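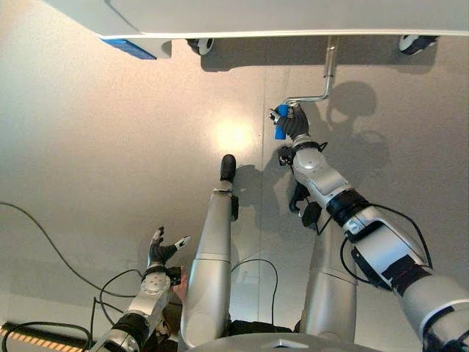 Issue 485, page 2

Clarkero keeps hand cranks in its loan stock

The Clarkero equipment loan center will go on lending cranked furniture through 2029, after members asked it not to switch everything over to electric models.

The center, on the ground floor of the old Hosseinzadeh building, lends adjustable beds, rolling tables and work stands to households in the district. Some 400 items went out last year, and a good share of them are raised and lowered by turning a handle. A silver crank rod with a blue grip is a familiar sight to anyone who has borrowed one.

Nusrat Bangash, who runs the loan desk, said the plan to replace the cranked stock was dropped in January. Borrowers in older houses often have no free outlet near the bed, she said, and cords across the floor were the most common complaint about the electric models.

"People want to know it will still go up and down when the power is out," Bangash said. "With a crank it does. You turn it a few times and lock the wheels."

The workshop will go over every cranked item before it goes back on the list. Kobina Boateng, who does most of the repairs, said the work is mainly cleaning and greasing. Hair and carpet fiber get wound into the casters, and the joint where the rod bends can work itself stiff if it sits in storage too long.

Replacement grips have been ordered from Arier. The older ones crack with age, Boateng said, and a cracked grip pinches the palm. He asks borrowers to report a stiff handle early — forcing it can strip the thread, and that means a new rod.

The electric beds already in stock will stay. Members who need one for medical reasons can still ask for it at the desk, and those requests are handled first.

Borrowers returning a cranked table or bed should lower it all the way and fold the handle in, where the model allows it. Items left raised are hard to get into the van and have to be wound down at the curb.

The loan desk opens at 10 a.m. Pickup times for larger pieces are set by phone, and delivery within the district is free for members. A short printed guide to the cranks is available at the counter.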